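Clitier Pantry Shelf: packing and unpacking notes, data card

Version 3, last touched 24/08/2025. Maintained by Thongchai Intarasuk. If something is wrong in here, tell me, don't fix it in the csv and say nothing.

What this is

Short records of snack cartons and other small retail packs being opened, filled, emptied and put away. One row per handling. Each row says what the pack is, how it was packed, what was done to it, and how it looked at the end. Photos for some rows, not all.

279 rows right now. 30 different products. Was meant to be bigger, the August batch was the last one I had time for.

Started as a storage list for the Vorkbridge kitchen, where stuff kept getting opened twice and shelved in the wrong place. Then people wanted the packing part on its own, so the two got split. Storage list lives elsewhere (folder called Flaltel, ask for access). This one is only the handling.

What's in the folder

rows.csv - the main table
products.csv - one line per product, with pack type and how many pieces it says on the outside, if it says
words.txt - the allowed words for each column, please use these
photos/ - jpgs, named by row number
old/ - versions 1 and 2, leave alone

Columns in rows.csv

row: number, never reused. Gaps are deleted rows, that's fine.
product: short name, must match products.csv exactly. Spelling counts.
pack: carton, tray, bag, sleeve, tin, jar, other
lid: none, flap, tear strip, screw, press-on. If a flap is still attached it's "flap", even when it's standing straight up.
fill_start: empty, some, half, most, full
fill_end: same words
layout: rows, stacked, on edge, jumble, mixed
action: open, take out, put in, close, move, turn
surface: what it stood on. table, counter, shelf, floor, lap (two rows, long story)
notes: free text. Keep it short. No commas or the import breaks, use semicolons.

How to fill in "fill"

This one gets argued about most so here is the rule. Look at the rim. Contents at the rim or just under = full. A finger's depth below = most. After that use your eyes. Don't go by the number of pieces, because some cartons are sold with air in them and a full one would come out as "most" every time.

Over the rim is still full. Write "heaped" in notes.

How to fill in "layout"

Rows means the pieces lie side by side, same direction, you could run a finger along them. Stacked means one on top of another. Lots of cartons are both, and then it's "mixed", with whatever you see on top in the notes. On edge is for things like crackers and tea bags. Jumble is jumble.
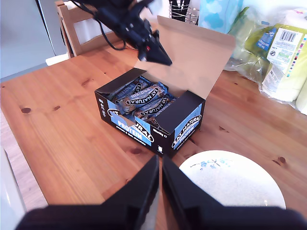 Bars are the worst group for this. They start neat, then one comes out and the rest lean over, and by the third one it's a jumble with a straight bit at one end. For bars, judge by the top layer only. Don't dig. If you dig you've changed the layout and the row is useless.

Wrappers too. Crinkly ends catch on the neighbor and pull it half out. When that happens it's still one "take out", with "dragged" in notes. If the second bar comes all the way out it's two rows.

Display cartons

The kind with a tall flap at the back that is meant to stand up behind the product in a store. These got treated three different ways in version 1 so the rules are now:

- flap up, at any angle = open
- flap tucked in over the contents = closed
- flap torn off = lid is "none", and say so in notes
- flap folded down behind the carton, flat against the back = open, add "folded" in notes

Front is the long side with the big print. Say "front toward" and then a direction if you turned it, otherwise leave it out. The short ends usually repeat the brand, so don't go by the logo when deciding which side is the front.

The plain inside of the flap is fine for pencil marks. Pen goes through on the thin ones. No stickers on the outside, they cover the flavor and then we can't match the product.

Products

products.csv has a flavor column. Fill it in from the pack, in the words on the pack, all lower case. If the pack says nothing about flavor write "plain". If it says something but you can't read it write "unread". Do not guess from the color of the wrapper. Two of the fruit bars have the same color and I've had to redo those rows twice allready.

Nut products: there's a yes/no column called nuts. It's there for the shelf people, not for us. Only goes by what is written on the outside. It is NOT an allergy list and must not be used as one. Read the real label.

Pieces per pack: number printed on the outside only. Blank if not printed. Don't open a closed carton to find out.

Where it was done

Mostly on the kitchen table and the long counter at Vorkbridge. A smaller set came from the Bukhari store room, on metal shelving. Those rows have B in front of the photo name. Light is bad in there and the photos are too dark, I've left them in because the rows themselves are good.

Wipe the table before and after. Crumbs get under the cartons and they rock, and then everyone writes "unstable" in notes.

How the photos go with the rows

One photo per row at most. It goes with the start of the handling unless the name ends in _e, then it's the end. No photo means nothing, the row still counts. Don't go back later and take one to fill the gap, the pack won't be how it was.

There are 1052 photos in the old folder from before the split, most have no row to go with. Haven't sorted them. Might never.

Known problems

Cartons are over-represented. It's what we had.

Tins: very few rows, and the lid column is unreliable for them. Some people put "press-on" for everything with a lid you can't screw.

"Move" and "turn" overlap. If it moved and turned, write "move". Version 2 has it the other way round, so don't merge the two without fixing that first.

Early rows use "box" for pack. Should all be "carton" now, I ran a replace, but it also changed the notes so a few of them read funny ("cartoned in" instead of "boxed in"). Harmless.

Time of day was dropped. Half the sheet had it missing and the other half had it in three formats.

A full carton is much easier to describe than a half empty one, so the "full" rows are cleaner than the rest. Keep that in mind if you're comparing. The "some" rows are roughly where most of the disagreement sits, when two people filled in the same pack.

Checking

Every tenth row was done over by a second person from the photo, where there was one. If they disagreed on fill by one step we kept the first. More than one step, we went and talked about it. Layout disagreements all went to me and I picked. So layout is really my opinion, sorry.

Adding rows

1. Take the next free number. Look at the bottom of the file, not the last photo.
2. Check the product is in products.csv. If not, add it there first.
3. Use the words in words.txt.
4. Write the row straight away. Not after lunch.
5. Save as csv, utf-8. Not xlsx.

Put the carton back where it came from when you're done, flap tucked in. Oldest one at the front of the shelf. Loose bars go back in their own carton and not in the nearest one with room.

Using it

Fine for internal stuff at Clitier and for teaching. Say which version you used. If you want to pass it on outside, ask me first, mainly because of the photos.

Don't use it to work out how fast anything gets eaten. People have tried. Take out doesn't mean eaten, half of it went straight back in.

Changes

v3: fill rule by rim, display carton rules, nuts column moved to products.csv, August rows added
v2: layout column, second person checks
v1: first one, messy

To do

- sort out tins
- "sleeve" needs a better definition, at the moment it's anything long
- redo the dark Bukhari photos or drop them
- words.txt is missing "folded" and "dragged", both are in use
- ask about the jars on the top shelf, no labels on any of them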